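Postbridge: Getting One Arm to Work at a Table That Was Never Meant for It

Final report, Soledad Riquelme and Thirumalai Alva

Our proposal said we would build a tabletop manipulation setup "in a suitable workspace." The suitable workspace was the front room of the house we share, which has good windows, a door that doesn't quite hang straight, and a dining table that has seen some life. The lab bench we had asked for went to a group with a better title slide.

The task was modest. The arm, a secondhand one with a two-finger gripper, had to pick up a soft or awkward object from the table, carry it to a marked spot, and let go of it. We called the project Postbridge. The control code is Thirumalai's and lives in a package named Dikura, after a typo we stopped fighting in March.

Mounting took longer than programming. Our first bracket flexed every time the arm changed direction, so the gripper arrived at its target and then kept arriving for a while. We rebuilt the bracket 2 times. The final version is heavier than we wanted and has not moved since, which is more than can be said for the schedule.

We decided early on that we would not clear the table for the trials. A bare surface makes for lovely numbers, and we wanted to know what happened with a mug, a keyboard, and a mouse cable in the neighborhood. Cloth was the target we cared about most, as it never lies the same way twice and has no handle.
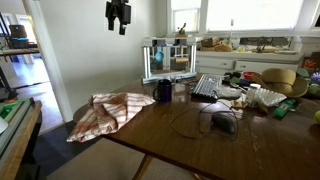

Katsaros, reading our midterm draft, wrote in the margin that a cluttered table only proves something if we record how it is cluttered, and asked whether we could reset it the same way for each trial. We could not. From then on we saved an overhead photo before every run, and our results section became a good deal more honest and slightly less impressive.

Results came in 3 groups. Rigid objects were fine. Cloth worked when the fingers closed on a raised fold and failed when they closed on a flat part, where the gripper would pinch the air with great confidence. Cables were a disaster and we dropped them from the test plan after 4 attempts.

Daylight was the other problem. The tabletop is glossy, and our segmentation step treated reflections as objects worth reaching for. Running the trials after 7 p.m. with the lamps on fixed most of it. A matte tablecloth would have too, but then we'd have had more cloth.

Next year's group can have the bracket drawings and the Dikura code. The wiring notes are in the same folder, in Soledad's handwriting — ask her before you guess.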